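4. The Clolero student project: sorting fruit with two hands

We had promised the Heitmann robotics club a task that was easy to explain and hard to do well, and after a good deal of friendly argument the students settled on fruit. Each team of 3 took turns with a pair of hand-held grippers, one in each hand, and moved apples, oranges and smaller fruit between a green tray and a sheet of pink plastic spread over a bed. A bed is a poor workbench in most respects. The cover wrinkles, the tray tilts when somebody leans on the mattress, and round things wander off, but the students wanted a household task and we were glad to let them have one. Figure 1 gives the view from one gripper with its pads open at the near end of the tray.

Figure 1. Apples and oranges in the tray, with both grippers close by.

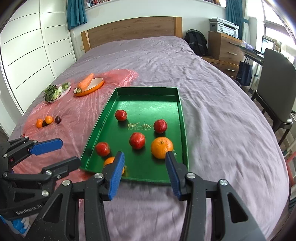
Why did we ask the students to use both hands?
Because most jobs in the kitchen need two, and a learner that has only ever seen one hand at work has nothing to go on when the second is wanted.

Every student recorded a short practice set before any of it counted. The commonest trouble in these early attempts was haste. With a fruit in each gripper it is tempting to look at one and forget the other, and we asked the students to say out loud which hand was about to move, which they found embarrassing for the first afternoon and quite natural after that. In Figure 2 one gripper holds an orange over the plastic while the other has a small red fruit at the tips of its jaws.

Figure 2. A fruit in each gripper.
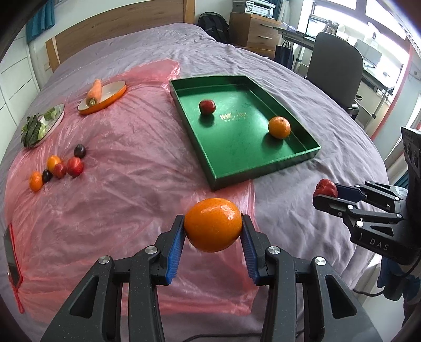
4.1 What was recorded and what was kept

We had hoped for 200 usable recordings by the end of May and were far too modest. The club made 901, and 813 were kept once the students had been through them in the Direl viewer. They did the checking themselves, swapping sets so that no team judged its own work - a rule they proposed and then defended rather fiercely. Recordings were dropped if the moment of grasping could not be seen or if the run had been stopped early. Figure 3 has an apple held between the ridged blue pads, with an orange in the other gripper.

Figure 3. Red apple and orange, both held.

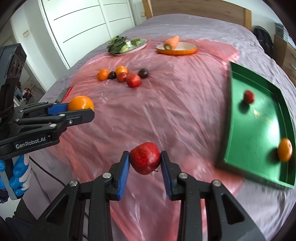
E. Trebilcock

Approach turned out to be the part worth teaching. Students who paused with the jaws open before closing them made steadier recordings, and we now show newcomers that pause first. Figure 4 has the pads open, with an orange just beyond them in the tray.

Figure 4. Jaws open, before an orange near the edge of the tray. 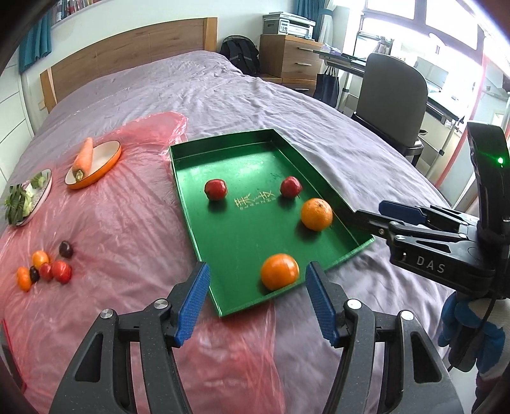
E. Trebilcock

The teams wrote up their checking rules for the club's Poster evening, and we have kept their wording wherever we could. Next term's group will use the same rules with a different set of objects, still to be chosen.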